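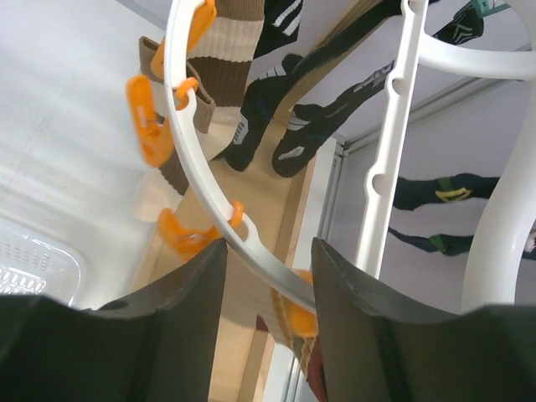 The auction at Clastport started at nine, and by a quarter past eight I had already been through the glass cases twice. I can't help it! Other people go to the beach in August. I go to a former fish-packing hall with a flashlight, a loupe and a peanut butter sandwich, and I turn over other people's cups.

My sister came along because I'd promised her lunch. She sat on a folding chair with the catalog open on her knees and read me the silly ones.

"Lot 300," she said. "One box mixed kitchen, some chips."

"Let me see that."

"It's a box of kitchen stuff. With chips."

But I was already on my way down the aisle, because of a word printed so small under the lot number that I don't think she'd noticed it. The word was Wustley.

I should explain about Wustley, and I will try to keep it short, although my sister would tell you I've never managed it. It was a pottery two valleys over from where we grew up. They made plain brown bread crocks and pie dishes for most of their life, good heavy things, and then for a few years they had somebody in the decorating room who could draw birds. Nobody wrote down who. The birds are all in a blue that goes nearly black where the brush was loaded, and they're never quite standing still. A wren has one foot up. A duck is looking at something behind it. The crocks you can find anywhere. The birds you can't.

Our grandmother had a bird. It was a heron on a milk pitcher, and it lived on the windowsill over the sink, and when I was small enough to need a stool to wash my hands I used to talk to it. When she died the house was cleared in a hurry and the pitcher went to somebody, or into something, and that was that. I was eleven. I've been looking ever since, and along the way I fell in love with everything else: spongeware, yellow bowls, ugly vases, transfer plates with the picture put on crooked. I love a crooked transfer. Somebody was tired that day, or thinking about supper, and you can hold the very minute in your hands.

So, lot 300. It was a cardboard box under a table. On top were two pie dishes, a colander and a teapot lid that belonged to no teapot. I took them out and lined them up on the floor. Under them was a nice little Ikeda sake cup wrapped in a page of newspaper (I had to sit back on my heels for a second, those glazes do that to me), and under that was a towel, and in the towel was a pitcher with its handle broken off.

I turned it around. Blue reeds. A long leg. Then the neck, folded down into an S, and that round, cross little eye.

"Oh, hello," I said out loud.

A man looking at lamps moved a few steps away from me.

I checked the base the way I'd check any base, even though my hands were shaking. Wustley pressed their name into the clay with a stamp that had a bad T, and there it was, the T leaning on its neighbor. Beside it was a number painted in the same blue, 1132. I had never known ours had a number. I'd never been allowed to turn it upside down, it always had milk in it or flowers.

I put everything back just the way I'd found it, the towel, the cup, the dishes, the lid, and went and sat down.

"You're a funny color," said my sister.

"There's a heron."

She closed the catalog. She'd never cared about the birds, or I'd thought she hadn't. "Which way is it facing?"

"Left."

"Ours faced left. It looked at the stove."

"They might all face left."

"Does it have the line?"

I didn't know about any line. She told me then, quite calmly, with the hall filling up around us, that when she was five she had scratched at the glaze with a fork, just under the heron's foot, to see if the blue would come off. It hadn't. But it had left a short gray mark, and she had been so frightened that she turned the pitcher to face the wall for a week, and our grandmother had turned it back every morning and never said a word.

I wanted to run and look. The auctioneer was already up at his desk tapping the microphone, though, and the porters had roped off the tables.

It takes a long time to get to lot 300. There were clocks. There was a Ukimon dinner service, very pretty, with the pale green rims, and on any other morning I'd have been on my feet for it. It made 400 dollars and went to a couple in matching sweaters who kissed when the hammer came down. I was happy for them! I really was, I was happy for the clocks too, I was so full of feeling I'd have hugged the colander.

"Lot 300, mixed kitchen. Who'll start me at ten?"

My sister's hand went up before mine did. I looked at her, and she was staring straight ahead with her chin out, the way she used to on the high diving board.

"Ten. Do I see fifteen?"

The man who liked lamps raised his catalog.

"Twenty," said my sister, not waiting to be asked.

He thought about it. He scratched his ear with a pencil. I have never watched anyone's ear so closely.

"Twenty, then, to the lady with the sandwich," said the auctioneer, and it was true, she was holding my sandwich.

We didn't wait for the end. We paid at the window, and a boy carried the box out to the lot for us and set it on the hood of the car. She lifted out the dishes and the lid. I unwrapped the towel.

"You look," she said. "I can't."

I wiped the foot of the pitcher with my thumb and tilted it to the light.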